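Spring Update from the Hereo Workshop: Arm Project Enters Its Second Stage

13 April 2018

The Hereo Workshop is pleased to report that the shared robot arm project has completed its planning stage and moved into simulation.

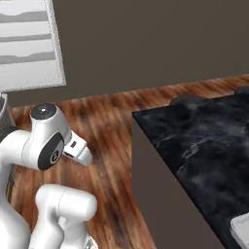

The project began in September, when members voted to put part of the equipment budget toward a single arm that could be used by everyone holding a bench key. The arm will be mounted in Bay 2, next to the drill press, and will be available for booking in the same way as the laser cutter. Until the mounting plate is finished, all motion planning is being carried out in software.

The simulated room is furnished as a home, with a wooden floor, a lamp and a marble-topped table. Several members intend to use the arm for household tasks, and the project group agreed that a furnished room would serve those members better than a bare test bench. The table is the main working surface for the current exercises, which cover approach angles, gripper clearance and safe return to the rest position. Floor textures and lighting may change as the model is revised.

Control software for the project is called Histier and was written by members over the winter. It accepts a list of positions, checks each one against the limits set for the joints, and refuses any path that would bring the arm into contact with its surroundings. The present version contains 12 stored routines. One of these, the side reach, has been withdrawn while an error in the wrist rotation is corrected. The remaining 11 may be run by any member on the workshop computer.

Members who wish to submit a routine should save it to the Chong folder on the shared drive, together with a short note stating the starting position, the object to be handled and the expected end position. Routines without a note will be returned. Please do not edit files belonging to another member, even to correct a spelling error in the title.

Work on the physical installation continues in parallel. The steel for the mounting plate has been cut and awaits drilling. Electrical work in the bay will be carried out by Unside, the firm that rewired the front room last year. Access to Bay 2 will be restricted while that work is under way, and items stored on the lower shelves must be removed beforehand. The cost of the plate, fasteners and cable guides stands at $265, which is within the amount approved.

An introductory session on Histier will be offered once the corrected side reach is in place. Attendance will be required before a member may book time on the arm itself. No previous experience with programming is needed, but participants should bring a laptop and have an active workshop account. Places may be reserved at the front desk or by replying to this newsletter.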